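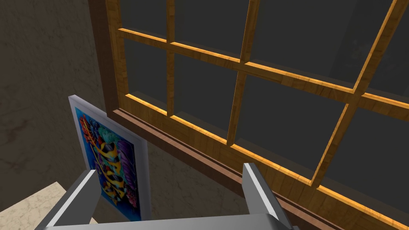 Wooden window and sill, seen from a low angle. Computer rendering.

Preltden to host Vogler Cup boxing under revised weigh-in and scoring rules

8 Sep 2024

The Vogler Cup, the open amateur boxing tournament for elite and under-19 entrants, will be held in Preltden next April under a revised set of technical rules, the organizers said in a notice to clubs. The changes cover the daily weigh-in, the way judges' scores are collected, and the procedure for reviewing a split decision. Bout length is unchanged at three rounds of three minutes for elite men and women, with one minute between rounds.

Entries for the last edition closed at 422 boxers, the largest field since the tournament moved to a single venue. Of the bouts contested, 81 ended in a split decision. The notice gives that figure as the main ground for the scoring changes and says it was well above what the organizers had planned for when the present review procedure was written.

Under the new rules, five judges will score each bout on the ten-point must system, as before. Scores will be entered on Stiteo handsets at ringside and locked 15 seconds after the bell ending each round. A judge who misses the window will have the round recorded as unscored, and the supervisor will then take a written score from that judge before the next round begins. In the past, judges could amend a round until the end of the bout. The organizers say late amendments made it hard to tell whether a round had been scored on its own merits.

Round scores will be shown to both corners during the rest period but will not be announced in the hall. Coaches may not approach the supervisor's table while a bout is in progress, and a coach who does so will be given one warning, then removed from the corner for the rest of the session.

The review procedure has been narrowed. A corner may request a review only when the result is a 3–2 split, and must do so within five minutes of the decision. Two evaluators seated away from the ring will have scored the same bout live, and their cards will be added to those of the five judges. The majority of the seven cards stands. Video will be consulted only for knockdowns, point deductions and stoppages on a cut, and not to rescore a round. Each club is allowed one unsuccessful review per day.

Weigh-in changes are likely to affect more boxers. All entrants will weigh in on the first morning, and those boxing on later days will weigh in again on the morning of each bout. A boxer must make the class limit every time – the allowance permitted on later days at the last edition has been dropped. The official scale will be open for one hour. A check scale, calibrated against the official one before each session, will be available from the time the building opens. A boxer over the limit may return to the official scale once before the hour expires.

The medical check will come before the weigh-in. Any boxer who has been stopped by head blows in the course of the tournament will be withdrawn and will serve the standard suspension, with the date entered in the record book before the boxer leaves the venue.

The draw will be made by computer on the evening before the first session. Up to four boxers may be seeded in each class, based on results at the two previous editions. Boxers from the same club will be kept apart in the opening round where numbers allow. Classes with fewer than three entries will be merged only with the written agreement of all clubs concerned, and no merger will be made in the under-19 division.

All sessions will be held at Pindside, the indoor arena on the east side of Preltden, which has 1,663 seats in its boxing layout. Two rings will be used up to and including the quarterfinals. The semifinals and finals will be boxed in one ring, with an afternoon session for the under-19 classes and an evening session for the elite classes. Both rings measure 20 feet inside the ropes. Warm-up space is on the lower level, and gloves will be issued there and taped under supervision. Gloves are 10 ounces up to and including the welterweight limit and 12 ounces above it. Headguards remain compulsory for women and for all under-19 boxers.

Clubs may enter no more than two boxers per weight class. Entry forms must include a current medical certificate and a copy of the boxer's record book, with bouts outside the home region stamped by the host body. Substitutions are permitted until the entry deadline. After that date a withdrawn boxer cannot be replaced, and the fee is refunded only on medical grounds.

Judges and referees selected for the tournament will attend a one-day session on the Stiteo handsets before the draw. Paper cards will be kept at each judging position as a backup. If the system fails during a round, that round and all later rounds in the bout will be scored on paper.

The full schedule by weight class will be sent to clubs after entries close.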